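Notes to self, Sunday version. The previous draft ran 40 minutes for a 25-minute slot. Drink water. Don't open with the history of manipulation.

## 1. Opening (2 min)

Good morning. I'm Vilgot Amundsen, I work at Lilonthorpe, and I'm going to talk about when a robot should stop and ask for help. The method is called Zallier. Birger Sjögren picked the name and has declined to say what it means, so please take that up with him at the coffee break.

One-sentence version, say it slowly: we train a policy on demonstrations in the usual way, then train a second, much smaller model to guess how long it will be before the first one does something dumb.

(Pause. If there's a laugh, good. If there isn't, go on as though none was expected.)

## 2. The problem (4 min)

- Imitation policies fail with great confidence. Ours will close the gripper on thin air and carry the air carefully to its destination.
- The standard fix is more demonstrations. We tried that. Kedir Nigatu recorded 300 of them and would like you to know his shoulder is fine now.
- More data helped with the failures we already had. It didn't help much with the new ones, and there were always new ones.
- So: can the arm tell it's headed for trouble early enough for a person to step in?

Do NOT get into the argument about whether this counts as uncertainty estimation. Somebody will raise it in questions anyway, and I'll need the material.

## 3. The task (3 min)

The benchmark is called Grodau. It's a set of small kitchen-type jobs on a tabletop: move this next to that, put this in the pan, take it out again. A four-year-old would find it tedious. We found it took most of a year.

Why cookware? A pan is an annoying object. The handle gives you one good grasp and several that look good. The inside is shiny, so depth readings get creative. And once it has been nudged, the handle points somewhere else and your nice plan is for a pan that no longer exists.
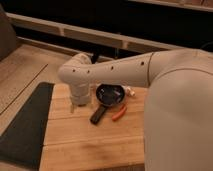 (Leave this up while I talk. Point out the gap between the gripper and the wood, and the handle angled down and to the left. Ask the room which object they'd go for first, the pan or the orange thing beside it. Take two answers, no more. Last time this became a seminar.)

## 4. The method (6 min)

Go through it in this order and resist the urge to start with the loss function:

1. Run the ordinary policy and let it fail. This part we were already good at.
2. A person watches the recordings and marks the moment they would have grabbed the controls. We don't ask for a reason. Asking for reasons gave us essays.
3. The small model sees the last couple of seconds of camera and joint data and predicts the time left until that mark.
4. When the prediction drops below a threshold, the arm holds still and asks.

We collected 663 marked runs. Two people marked each one. They agreed well on drops and collisions and hardly at all on hesitation -- one person's dithering is another person's careful approach. Ottar Ekström let the arm hover for ages before he gave up on it. Trygve Vik gave up almost immediately. We kept both sets of marks and trained on the spread between them, and that ended up being the most useful thing in the paper.

If the clock says I'm past 14 minutes here, skip the architecture slide. It's a box with an arrow into another box.

## 5. Results (5 min)

- On held-out runs, the monitor caught 59 percent of failures early enough for a person to do something about them. Say the number plainly. Don't say "nearly two thirds," Birger is in the second row.
- The plain baseline, a threshold on disagreement between policies, mostly noticed after the pan had already moved.
- False alarms are the real cost. With the threshold set low enough to catch more, the arm asks for help like a new hire on day one. People began to ignore it, and then we were measuring people.
- Training on the spread between markers beat training on their average. The gain was biggest on exactly the hesitation cases they argued over.

Expect a question about other kitchens. We moved the whole setup to the Berge lab and tested it on 24 new layouts. It got worse. Show the plot, let it be ugly, move on.

## 6. What I'd do differently (3 min)

We should have marked recoveries as well as failures. The policy sometimes gets itself out of a bad spot, and the monitor has no idea this can happen. It's a pessimist because we raised it on bad news.

I'd also have a third marker. Two gives you a disagreement and no way to tell who's the odd one out, although everyone in the lab has a view.

## 7. Close (1 min)

Code and marks come out in November, including the essays from before we stopped asking. Thank Kedir for the demonstrations, Ottar and Trygve for the marking.

Leave the contact slide up through questions. Repeat each question into the microphone, even the long ones.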